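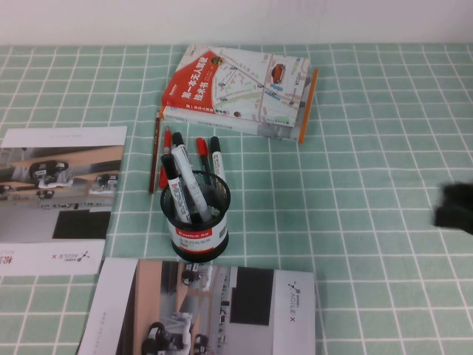

Mine never get farther than the kitchen counter, wrote one reader from Clillby when I asked last week where everybody's pens and markers end up. A fair few of you said the same thing, so I'm happy to pass this on: the Madigan Street library is starting a free desk tidy-up morning, and I got to sit in on the tryout!

The idea is simple. You bring whatever has piled up on your desk (books, markers, pencils, those brochures you swear you'll read) and sort it at one of the long tables. A mesh cup for the markers, books in a stack, paper in its own spot. I brought a bag of stuff from home and threw out 44 dried-up pens, which I'm a little ashamed of. One woman had 48, so I felt better.
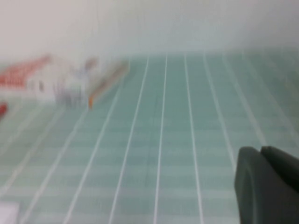

Anything that still writes but you don't want goes in the swap bin, and from there to the after-school club at Curov Hall. Last year's drive brought in 491 pens and markers, and the club says it was out of red ones again by spring. Caps on, please, and test them first on scrap paper.

Sessions start in April, Saturday mornings, with room for eight people at a time. Sedik Stationers is putting up the cups and labels, and you can take yours home after. Sign up at the front desk or call the library. I've already put my name down for the second one, mostly for the drawer I didn't dare bring.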